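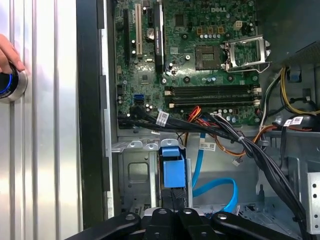

My town throws away its computers on one day of the year, in January, when the recycling truck from Plarnberg parks behind the sports hall. People bring them in wheelbarrows and in the trunks of cars. I go every year, and I always come home with the same bad feeling, so this time I want to write down why.

I think that we gave up repairing too early. I do not mean that everybody must own a soldering iron. I mean that a person who buys a machine should be able to ask what is wrong with it, and get an answer, before he is told to buy the next one. When I moved to this country I spoke little of the language, and the first longer conversation I had was with a man in a shop on Donnelly Street. My computer would not start. He opened it on the counter in front of me and showed me the part. I did not know the word for "capacitor" in English. I have known it ever since.

That shop is now a place for phone contracts. If my computer stops today, I must call a number, and a polite voice will ask how old it is. When I say more than five years, the conversation is finished. The voice does not ask what the machine does when I press the button.

I know the argument on the other side and I do not find it stupid. Work costs money. To pay a trained person for an hour can cost more than an old desktop is worth, and last winter I was asked for 58 dollars only to have mine looked at. A used one from Weltent, the second-hand dealer by the station, costs 200 and comes with a guarantee. Anybody who can calculate will buy the used one. I have done it myself, for my mother-in-law, and she is satisfied.

But this calculation leaves out what we learn. An old desktop computer is one of the last things in a house which you can open with a normal screwdriver and understand a little. The memory comes out with two fingers. The battery is the same kind that you buy in the supermarket. My daughter was 13 when she changed hers, with the manual on her knees, and after this she was no longer afraid of the washing machine, the bicycle or the heating.
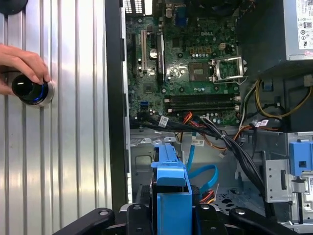 With the new thin machines she could not have done it. They are glued, or the memory is fixed to the board, and the maker writes that there is nothing inside for the user. I find this sentence a little insulting. There is a lot inside for the user. He paid for it.

What do I want, then? First, that schools keep some old machines for taking apart, and do not mind when a few of them never work again. Second, that the spare parts are sold for as long as the thing is reasonably used. And I want the town to put a table beside that truck, where somebody may take what another one has brought. At the moment it is forbidden, for reasons of insurance.

I sent an earlier version of this text to the readers' list of our local paper, the Dekusine, and received one long answer.

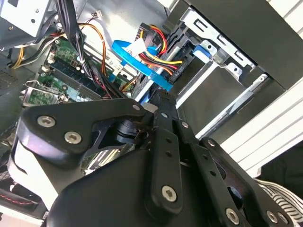 Ratih Pelupessy writes that I am too soft on the past. In her opinion the old shops also cheated people, especially people who did not speak well, and she paid twice for the same power supply before she understood it. She would rather have the price of a repair printed on the box at the moment of buying, next to the price of the machine. The table by the truck she likes, but she asks who will wipe the hard disks, and whether I would leave my own one there with all my letters on it.

I would not. On this point I have no answer yet, except to take the disk out first, and for that one must again know how to open the case.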